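Keslow questions the one-tray promise in new countertop storage guide

Household goods tester finds small items still end up spread across the table

October

Keslow, the independent home products reviewer, today published its guide to keeping a small work table in order, and it is less kind to the storage trade than the trade may have hoped. The guide looks at how everyday things such as bottles, boxes, cups and trays share a table with a cutting board, and asks how much of what is sold as organization is worth paying for.

The guide draws on 2,746 reader replies to a survey sent out over the summer. Of those, 545 said they had bought a countertop organizer in the past year and had since put it in a closet. Keslow does not claim the survey is scientific. Readers who are unhappy with a product are more likely to write in, and the guide says so on its first page.

"Every box tells you it will give you back your counter," said Usman Bukhari, who edits the guide. "I've read that line on packaging for years and I still don't know what it means. A row along the back of the table costs nothing. I'd want to see a product beat that before I told anyone to buy it."

The row along the back is the method Keslow recommends, with reservations. Tall things stand behind, the board stays in front, and small loose pieces go on the board only while they are in use. The guide admits that the row tends to creep forward within days, and that a cup with a utensil standing in it is easy to knock over when reaching past.

Keslow also compared 3 paid systems, from Ciserell, Tripathi and Grakitz. None received the guide's top mark. Reviewers found that each worked well with the items shown on its own packaging and less well with anything else. The full scores, with the makers' replies where they sent one, are in the guide.

Readers looking for a firm answer on drawer dividers will have to wait. Keslow said it had seen too few of them to judge.

The guide is free to read on the Keslow website. Print copies can be requested through the press office, which is open until 5 p.m.
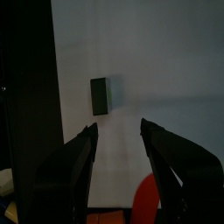
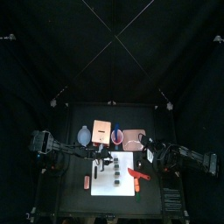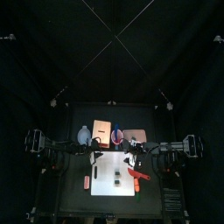
Last picture: a bottle, box, cup and tray lined up at the back of the table, with the white cutting board in front.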